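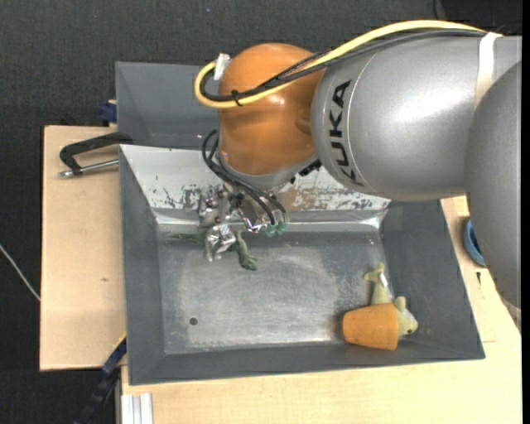 An afternoon at the Bevmont open day

214 shares · 11 comments

I had been meaning to get up to the Bevmont open day for years, and every April something got in the way — a dentist, a wedding, the year the car refused to start at all. This time I put it on the kitchen calendar in red and told my family I was not to be asked for anything until supper. The drive from Retemley took 40 minutes with one wrong turn, and I was in the parking lot with my sandwich a good while before the doors opened. I should say that I spent most of my working life around conveyor belts and packing machines, so a day of looking at other people's equipment is a treat to me in the way a garden center is to my sister.

They sent us around in groups of 20. Ours began in the Baptiste hall, where the printing people had laid out a very nice spread of samples and a rather less nice spread of coffee, and then crossed the yard to the Grarard workshop, the part I had come for. The big orange-and-silver KUKA arm is in there, working over a gray metal bin on a wooden table, and the bin has toys in it. I had expected gears or castings, something grim and oily! Toys suit the job very well, though, and the young woman leading our group explained it nicely. A casting is the same shape every time. A soft fish with fins and a forked tail is a different shape depending on how it lands, and a long bendy reptile is worse. An orange cup is easy until it rolls over on its side, and then it isn't so easy.

We watched it go for a while and it was doing fine, slower than I would have guessed. Then it went down for the dark green reptile, came up a little, and stopped. There was no bang or screech. An amber lamp came on by the door, and the operator said "Hold on, folks" in the voice my old foreman used to use when he wanted everybody to stay exactly where they were.

I will try to get the explanation right, as he was generous with it and I was too busy enjoying myself to take proper notes. The arm watches how hard it is being pushed on. The toy's tail had wedged itself against the back of the bin, so when the gripper lifted, the whole wrist was tugged sideways, and the controller decided that was more than it ought to feel and put the brakes on. They call it a protective stop. It had happened 11 times since the workshop opened that morning, he told us, and he seemed neither proud nor ashamed of the figure.

Now came the part I thought was worth the drive. A man near the front, meaning to be helpful, put a hand on the gate as if he might go in and free the thing. He was stopped right away, politely and very firmly. A stopped arm is still a powered arm, the operator said, and the load on that wrist was still pulling on something. He pressed the stop button himself, took the key out of the panel and put it in his shirt pocket, and only then walked in. He eased the tail loose with one hand, well to the side, and came back out before anyone touched the panel again. I have known plants with forty years of safety posters on the wall where that key would have stayed in the lock.

He pointed out something else while he was at it, the cables. A fat yellow one and a bundle of black ones run along the outside of the arm and loop back on themselves at the orange wrist, held with a white strap farther up. The loop gives the wrist room to turn. Last winter it was made too short, and when the wrist rolled over for an awkward pick it pulled a plug halfway out. The gripper lost its signal and simply kept hold of what it had. It cost them 38 hours of work, most of it spent hunting in the software for a fault that was hanging in plain view. I laughed out loud at that, I'm afraid — I once lost a whole weekend to a loose connector on a carton sealer, and I still can't walk past one without giving the plug a push.

Somebody asked whether they would change the bin, so that tails couldn't catch at the back. The answer was that they might change the lift instead, with a small wiggle before the pull, and that they were still arguing it out. I would have liked to stay for the argument.

If you go next year, eat before you get there, and ask for the Grarard group first, as the line gets long after lunch. Wear flat shoes for the yard. The coffee is better in the workshop, too.

Like (63) · Share · View all 11 comments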